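Projektbericht Greiferregeln, Gruppe Mindum

Eigentlich wollten Ifeanyi Edet und ich nur einen Greifer in der Simulation fahren lassen. Dann kam Glenys Penrose (unsere Betreuerin) mit der Frage, nach welchen Regeln wir das denn tun – und schon hatten wir ein ganz anderes Projekt! Wir haben also 15 Regeln aufgeschrieben, und Regel eins ist gleich meine liebste: Vor jedem Anfahren sind die Finger offen. 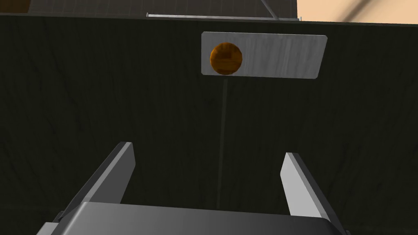
Klingt banal, hat uns aber beim Protokollieren viel Streit erspart. Von 319 Läufen mussten wir nur 5 verwerfen, alle wegen fehlender Startwerte. Regel zwei betrifft nämlich genau die: Startpose und Version gehören in jedes Protokoll, auch wenn der Lauf schiefgeht.

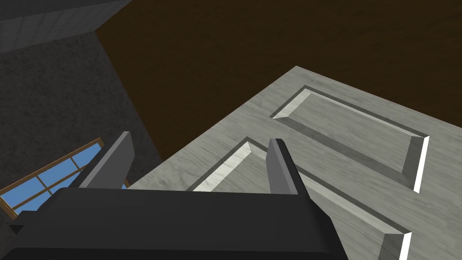
Burnden, 2026-07-27

Heute Durchsicht mit Fatima Adeleke. Sie will die Regel zum Mindestabstand strenger haben, ich fand sie schon streng genug (wir haben uns vertagt). Den Not-Halt testen wir jetzt vor jeder Serie, auch in der Simulation, damit man sich das gar nicht erst abgewöhnt. Die neue Fassung liegt im Ordner Pavari.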